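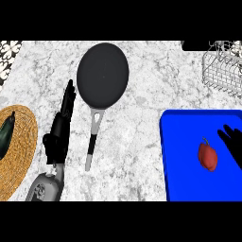 Dewan Community Kitchen Program
Progress report to the Nekelik Fund
Second reporting period, ending in June

Prepared by Debora Lombardi, program manager

Summary

The program offers evening cooking classes to adults who are living on their own for the first time, have recently moved out of shelter housing, or have been referred by a clinic for diet-related reasons. This report covers the second of three periods under the current grant. Classes ran as planned at both sites except for a two-week closure at Bravora Street. Enrollment for the period was 141 people, against a target of 120. We are on budget overall, with one line overspent and one underspent. We are asking for permission to move money between those two lines. The request is at the end.

Classes

Each course is six sessions of two hours, starting at 6 p.m. The content has changed a little from what we described in the application. The original plan gave one full session to reading labels and planning a week of meals. People found it dry, and attendance in that week was lower than in the weeks on either side. Anoma Sultana, our lead instructor, split the material up and now covers fifteen minutes of it at the start of every session. The extra session has become a second evening on beans, lentils and rice, which participants had asked for on their feedback forms.

The current order is:

Session 1: Knife skills, vegetable soup
Session 2: Eggs
Session 3: Beans, lentils and rice, part one
Session 4: Beans, lentils and rice, part two
Session 5: Chicken, safe storage and leftovers
Session 6: Participants cook a meal they have planned themselves

Session 6 needs more staff time than we allowed for. Groups choose their own menus, so the shopping has to be done separately for each group, and the instructor has to check allergies against several menus at once. We have added one paid hour for the assistant in that week.

We served 2708 meals in class during the period. This counts every portion eaten on site or taken home in a container. We did not track take-home portions separately in the first period, so the two totals should not be compared.

Attendance and completion

Of the 141 people enrolled, 80 completed at least five of the six sessions, which is our definition of completing the course. That is 57 percent. The grant target is 65 percent. We missed it, and most of the shortfall comes from the spring course at Bravora Street.

The building's hot water failed in the second week of that course and the landlord took eleven days to get a part. We could not hold food classes without hot water. We offered the group places at the Plosura site, but it is two buses away and only four people took them. When classes started again, several people had picked up evening shifts or had simply lost the habit of coming. We called everyone on the list twice.

Completion at Plosura was close to the target for both courses held there. Clinic referrals finished at a higher rate than people who signed up on their own, as they did in the first period.

We have agreed with the landlord on a phone number for urgent repairs. We also asked the church next door whether we could use its kitchen for short periods if the same thing happens again. They have said yes in principle but want to see our insurance certificate, which we sent in June.

Equipment

The application included a starter kit for each person who completes the course: a frying pan, a saucepan with a lid, a cutting board, a chef's knife and a can opener. We gave out 80 kits. The supplier raised its price for the saucepan partway through the period, and we paid the higher price for the second order. We have since found another supplier for the saucepan and will use it for the next order.

We asked people who finished in the first period whether they were still using the kit. Most who answered said they used the frying pan and the knife several times a week. The saucepan was used less often, and a few people said it was too small to make soup for more than one sitting. We will look at a larger size if the price allows.

One burner at Plosura stopped working in the last month of the period. It has been repaired and the cost was covered by the site.

Staffing

Anoma Sultana continues as lead instructor at both sites. Our assistant at Bravora Street left in the spring to take a full-time job. The position was open for five weeks, during which Anoma and I covered the sessions between us. The new assistant has completed food safety training and is now working alone with groups of up to eight.

We had planned to hire a Spanish-speaking instructor for one course in this period and did not manage it. Two candidates were interviewed. One withdrew and the other was not available in the evenings. The position has been posted again with a higher hourly rate.

Budget

Food costs were close to plan. Bulk orders of rice, onions and canned tomatoes offset higher prices for eggs and chicken. The kit line is overspent by $500, all of it due to the saucepan. The travel line is underspent by slightly more than that, mainly because fewer bus passes were issued while Bravora Street was closed.

Next period

Two courses are scheduled at each site. The Plosura evening course is full and has a waiting list. We will send reminder texts on the afternoon of each class, beginning with the first course, and will report completion rates separately for people who agree to receive them. The six-month follow-up survey will go out to everyone who finished in the first period.

Request

We ask the Fund to approve a transfer of $500 from travel to starter kits. No increase in the total grant is needed. We would need an answer before the next kit order is placed. A line-by-line budget and the attendance sheets, with names removed, are attached separately.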